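Category: Hardware Reuse / Papers
3 comments | 22 shares

3.2 Condition of the board area

The desktop machines were opened on a bench at the Skornura workshop and looked at before any part was taken out. Each case was laid on its side with the cover off. We noted how the cables ran, which headers on the motherboard were in use, and whether the coin cell could be reached without first moving the drive cage. The last point matters for dismantling time, as the Flokunik procedure asks for the battery to come out before the board is unscrewed.

In the machine shown in Figure 4 the cell lies flat in its holder, below the connectors at the top left of the board, with a mounting screw to one side of it and a dual-row pin header to the other. The drive cage spans the case above the top edge of the board -- the small plugs along that edge are the ones most easily pulled by accident when the cage is lifted. 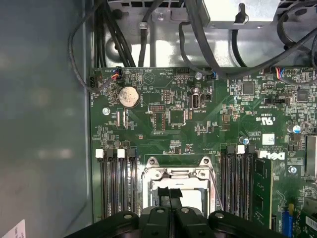

Figure 4. Motherboard and drive cage in an open desktop case. Coin cell at upper left of the board.

3.3 Order of removal

Two orders were compared. In the first, used for 15 machines, the header plugs were taken off before the cage. In the second, used for 20, the cage was removed first and the plugs left until the board was free. Battery removal was timed separately in both. Cable positions were written on the Skamum record sheet so that a working machine could be put back together later.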